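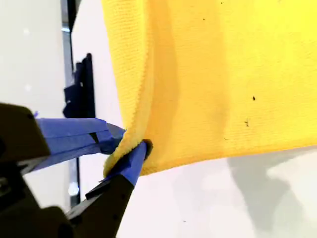
Yellow microfiber towel, Onix textile care center, Clestcombe.

Report on the August Visit to the Onix Textile Care Center

Members of the Um Hospitality Association visited the Onix textile care center in Clestcombe in August. The visit formed part of the association's review of shared laundry services for small hotels and guest houses. The group numbered 35 and was received at 9:30 a.m. by Hae-won Won, director of operations.

Ms. Won opened with a short account of the center's work. Onix serves 400 customer accounts, most of them lodging businesses with fewer than 20 rooms. On the day before the visit the center had processed 3,501 pieces, of which cleaning cloths made up the largest share. Bed linen is handled in a separate hall with its own entrance and loading dock.

The first part of the tour covered receiving and sorting. Microfiber is separated from cotton before washing, as cotton lint catches in the fine loops of the cloth and reduces its ability to pick up dust. Fabric softener is not used on microfiber at any stage. Members who wash cloths on their own premises were advised to follow the same rule and to dry at low heat.

Color coding was discussed at some length. Several members currently use one color throughout the building. Onix recommends at least a separate color for bathrooms, with a written chart posted in the supply room. Copies of the center's own chart were handed out.

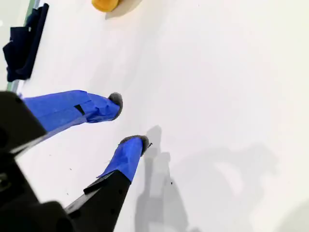 White tabletop at the Clestcombe site.

After a coffee break the group met with Dong-geon Seo, who manages customer accounts and the Preltuteo plan. Under this plan a hotel does not buy its cloths and towels – it pays a monthly fee for an agreed stock, and worn pieces are replaced at pickup. Pickups take place 2 times a week. Mr. Seo explained that the fee is reviewed once a year and that seasonal businesses may pause the service during the months they are closed.

Questions from members concerned lost items, minimum order size and storage. Lost pieces are billed at replacement cost after a yearly stock check. There is no minimum order for existing accounts, but new accounts

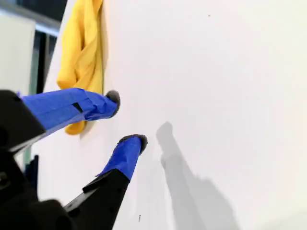
are asked to commit to a six-month term. On storage, Mr. Seo suggested closed shelving away from kitchens and said that clean cloths should be stacked by color, oldest stock in front.

The association thanks Ms. Won, Mr. Seo and their colleagues for a well-prepared morning. A summary of Preltuteo rates is available to members from the association office on request. Members who wish to join a group contract should notify the office in writing before the next general meeting.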